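The Last Inch Is Still Software

By Róisín Noonan

The pitch deck calls it "intent-level manipulation." You type what you want, the arm works out the rest, and a warehouse manager in Tulgate never again has to hire an integrator. I had read the deck twice before I visited Closwood, the small company behind it, and both times I wrote the same word in the margin: how?

Darragh Conneely, who runs the planning team, took the question well. His answer is that the planner, which the company calls Brirnargate after the road its first office was on, does not reason about objects the way older systems did. It looks at the work surface, proposes several ways to get the finger or gripper where it needs to be, throws out the ones that would hit something, and scores what remains. A new plan comes out every 48 milliseconds. If the world moves, the plan moves with it.

Fine. But planners have been throwing out collisions for decades, and the word "remains" is doing a lot of work in that explanation. Put a few objects close enough together and very little remains. The arm then does one of two things. It freezes, or it takes a path so cautious that a person with a coffee in one hand could have finished the job first.

Closwood tests for this with toy shapes on a board. I was skeptical of that too, and said so. A star and a heart are a long way from a bin of shrink-wrapped auto parts. 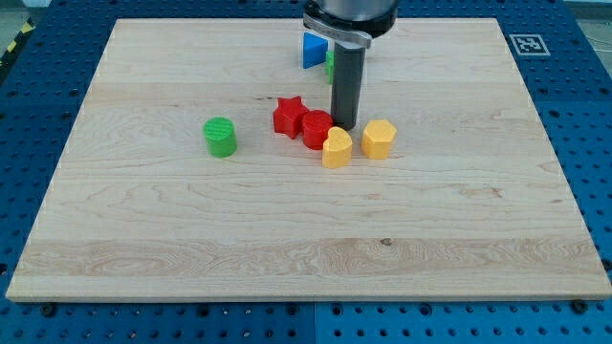 Asanka Navaratnam, who writes the perception code, made a better case for them than the deck does. Simple shapes have known dimensions, so when the system says a cylinder is four millimeters from where it really is, there is no arguing about it. Errors in the camera calibration show up as errors on the board. Go straight to shrink-wrap and you can spend a month blaming the plastic.

I'll grant that. What I won't grant is the leap from there to the sales figures. Closwood reports that its planner clears a crowded layout in 39 seconds, against almost two minutes for its own previous release. Ask which layouts and the answer gets softer. They were picked by the team that wrote the planner. Ask what happens when a block tips over and you learn that those runs are logged separately, as "resets," and left out of the average.

"We don't hide them," Conneely told me. "They're in a different table." I asked to see the table. He sent it the following week, to his credit, and it lists 31 resets. It does not say out of how many runs.

Amparo Cuadros has heard this sort of thing before. She buys automation for Chaudhry, a parts distributor that tried an early version of the software and sent it back. Her complaint was duller than mine and probably more important. The planning was all right. The trouble was that when it failed, her night shift got an error code and a phone number in another time zone.

"I'd take a slower arm that could tell me what it thought it was looking at," she said.

Closwood says a diagnostic view is coming in September. It will show the operator where the software believes each object is and which paths it rejected. Navaratnam seemed more excited about this than about anything in the deck, and I think he's right to be. It is also the feature least likely to win over an investor, so I will believe in it when Cuadros has it on a screen.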